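Re: [dulen-wardrobe] Winter coats, resole or replace?

On Sunday, a list member wrote:
> Has anyone had boots resoled at the Brivex counter lately? Mine are
> the tan Duggans, over 20 years old, and the heel has gone on the left.
> They want 260 and I could nearly get new ones for that. Also still
> looking for a grey wool coat that isn't cut like a tent.

Resole them! I had my black Duggans done in November and paid the 260 too, and I grumbled the whole way home, but the new pair I'd been eyeing was 360 and the leather felt like cardboard by comparison. Ask for the thinner rubber sole if you wear them with skirts — the thick one looks a bit like a work boot and you lose the nice shape at the ankle. They'll do the heels in a matching colour if you remember to say so (I didn't, and mine came back brown).

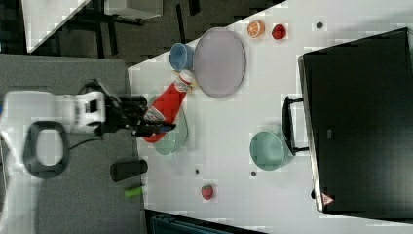 Red bottle, mint-green bowl.

On the coat, have you tried Pleltach? Their grey one is a proper straight cut with a half belt at the back, and the sleeves are long enough for me, which never happens. I'd go down a size if you're only putting a thin jumper under it. The lining is a sort of plum colour and I love it more than the outside. I wear mine with dark jeans and a cream scarf, or over my navy dress when I have to look like a grown-up.

They had 20 per cent off for list members last time I was in, no idea if that's still going. Worth asking at the till anyway.

Oh, and does anybody want a green corduroy pinafore, size 12? Worn twice, pockets and all. Free if you can pick it up.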